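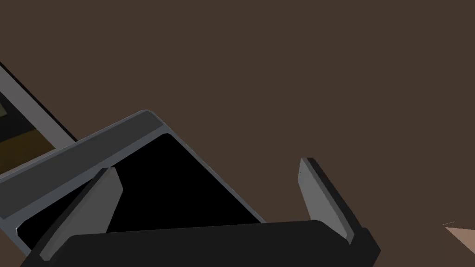 Changes to the simulation test rules, starting Thursday

The working group on test practice met again last month and agreed on a short set of rules for anyone running pick-and-place trials in simulation. Farah Mangundap wrote them up, and the full text is in the shared folder under Tudik. This item covers the parts that will change how most of us work.

The first rule is about what counts as a trial. Until now some teams logged a trial when the arm started moving, and others logged it when the fingers closed. From Thursday a trial starts when the scene is loaded and the seed is written to the log. If you reset because you don't like the starting position, that is a trial and it goes in the count. Of the 212 runs Farah went through from the spring, around 5 percent had been restarted with no note, and for those we can't say what the success rate was.

The second rule is about scenes that contain a person. Any scene with a human model in it, even just an arm or a hand, now needs a minimum distance set before the run. The distance is measured from the outer surface of the gripper, including the housing. Several people have been measuring from the fingertips, and that leaves out the widest part of the tool.

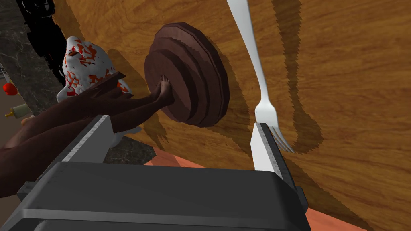 If the person's arm comes inside that distance, the controller must slow down or stop, and the log must say which. A run in which the gripper finishes the task but crosses the limit is recorded as a failure. Callum Ogilvie asked whether the limit could be relaxed when the fingers are open and the arm is idle. The group said no for now. The wrist can still turn while the fingers are open, and we have no separate rule for an idle arm that everyone agrees on.

Tableware and other household objects stay in the standard object set. Forks and similar thin items need their collision shape checked by hand before use. Kudo's default import wraps a simple box around the whole object, so the gripper can report a contact in what looks like open air. Please use the detailed shape, and write down which version you loaded.

Wrist camera views should be saved for every run at the same rate as the joint data. Don't crop the gripper out. Reviewers need to see where the fingers are in relation to the objects, and a side view alone often hides this.

Results from simulation must be labeled as simulation in every table and slide. Godelieve Claeys found 2 reports on the Flesum project where simulated and real trials had been added together. Both have been corrected and sent out again.

Each team should name one person to check logs before they are uploaded. The check takes a few minutes per batch. Gregor Lamont is doing it for Mamik until the end of November and can show others how he goes about it. Old logs don't need to be redone, but they can't be used in new comparisons unless the seed is recorded.

Questions about the distance rule should go to Ailsa Ogilvie. Everything else can go to Farah. The next review of the rules is in 4 months, and comments sent before then will be added to the agenda.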